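Unit 8. Color and Stripe Sequence in Woven Textiles

8.1 Terms
The warp is the set of threads held under tension on the loom. The weft is the thread passed across it. A sett is the order and count of colored threads that makes up one full repeat. When the same sett is used in warp and weft, the cloth is balanced and the pattern squares off.

8.2 Reading a sett
Setts are written from one pivot to the next. In a symmetrical sett the order reverses at each pivot. In an asymmetrical sett it starts over from the first color. Check which kind you have before you wind a warp; the mistake can't be fixed on the loom.

The Camard sample in the course binder has a sett of 62 threads. At full width it repeats eight times, with a plain border of 2 threads on each side. The Drenetti sample uses the same colors in a different order and looks much darker, though the thread counts per color are equal.

8.3 Optical mixing
Where two colors cross in plain weave, the eye blends them at a distance. Blue over cream gives a pale gray-blue. Blue over black loses most of its hue. Complementary pairs of equal value tend toward a dull neutral. View test pieces from arm's length and again from across the room - the two readings often disagree.

8.4 Blocks and stripes together
Large color blocks set the layout, and narrow stripes control the texture. If the stripes are dense and high in contrast, the edges of the blocks soften. To keep an edge sharp, leave a narrow band of solid color beside it.

8.5 Patchwork effect
A patchwork look can be woven in one piece, sewn from separate pieces, or printed. To tell woven from printed, turn the cloth over. A printed design is usually weaker on the back. Woven stripes follow the thread line exactly, while printed ones may drift off it.

Assignment
Chart one symmetrical sett of no more than 100 threads. Use the Habte grid paper or the Beltel chart template. Mark both pivots.

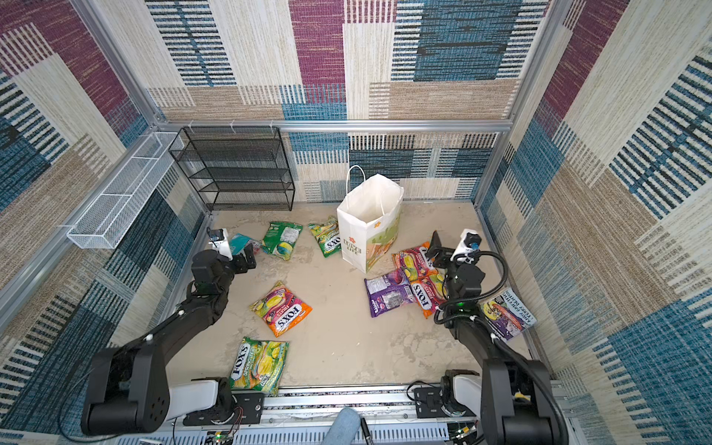

Charts go in the tray by the loom room door before noon. Write the total thread count in the top margin, and attach a yarn wrapping in the same color order.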